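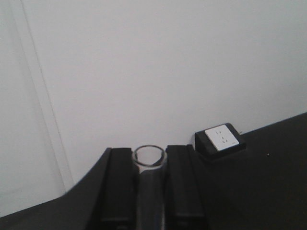 Do people lose their jobs when a robot arm comes to the packing room?

In our packing room four people worked before the arm came, and the same four work there now. But their day is different, and I want to write a little about this.

I work at Pilwood. We pack small kitchen and table goods for other companies, Gemow is the biggest of them. On a full day 3,000 pieces go through one room.

Before, everyone did the same thing: take a piece, look at it, put it in the tray. For eight hours. Rekha Prajapati did it for nine years and her right wrist hurts also on holidays.

Now the arm does the picking for the clear cups. A cup without color is difficult for it, so Mohsin Talpur spent most of the winter teaching it. He was a packer before. He had no course, only a manual and much patience.

His first good day was 773 cups. He wrote the number on the door of his locker and it is still there.

What is better: less pain, less noise from stacking, and the break is now 30 minutes because the line does not have to stop for it.

What is worse — people talk less. When four of you stand at one table, you talk. When each of you has a different task, you have to walk over to somebody, and then you feel that you are disturbing.

Nisha Bhatia told me she misses the boring work sometimes. She could think about her own things. Now she must watch the arm and decide when to stop it, and in the evening her head is tired instead of her hands.

The pay is also a question. Mohsin does a technician's work and his contract still says packer. We have asked for a meeting about it in March.

If your workplace is planning the same thing, ask about the contracts before the machine arrives. We asked after, and it is slower this way.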